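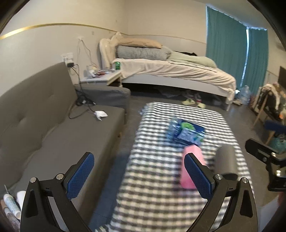 What size of cloth do I need for a low table or bench?

Measure the length and width of the top, then add twice the drop you want on each side. A drop of four to six inches suits most low furniture and stays clear of the floor.

Trellow Gingham Cloth, black and white
Made by Predstead

The Trellow is a checked cover for low tables, benches and chests used next to a sofa or at the foot of a bed. The check is the same on every size, so two cloths can be overlapped on a long surface if the rows are lined up first. Hems are double-turned with square corners. There is no fitted edge and no elastic.

Sizes
51 x 51 in, square
60 x 102 in, rectangular
Allow up to 3 percent shrinkage in length after the first wash.

Fabric options
Cotton
Cotton and polyester blend – less ironing, slightly stiffer drape

Both fabrics are uncoated. Liquids will soak through, so a spill from a drink can should be blotted at once and the cloth lifted to dry the surface under it. For a table that sees daily drinks, order the Clovuvside liner in the matching size.
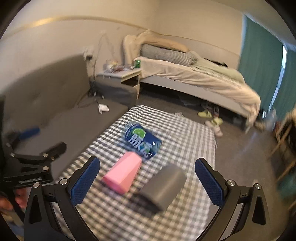
The liner is cut one inch smaller on all sides and should not show at the hem. It also reduces sliding on smooth tops. Wipe it with a damp cloth and hang it to dry. Do not machine wash the liner.

Care
Machine wash cold with dark colors. Tumble dry low or line dry. Iron on the reverse side while slightly damp. Do not bleach – the white squares will yellow and the black will fade unevenly.

Packing and ordering
Folded flat, one per bag. Trade cartons hold 60 of the square size. Orders over 500 pieces are made to order by Sekiguchi and ship in June. Fabric swatches and carton labels are handled by Thilini Herath in the trade office.

Size table last revised Apr 15, 2023. Cloths bought before that revision use the older hem allowance and measure half an inch shorter on each side.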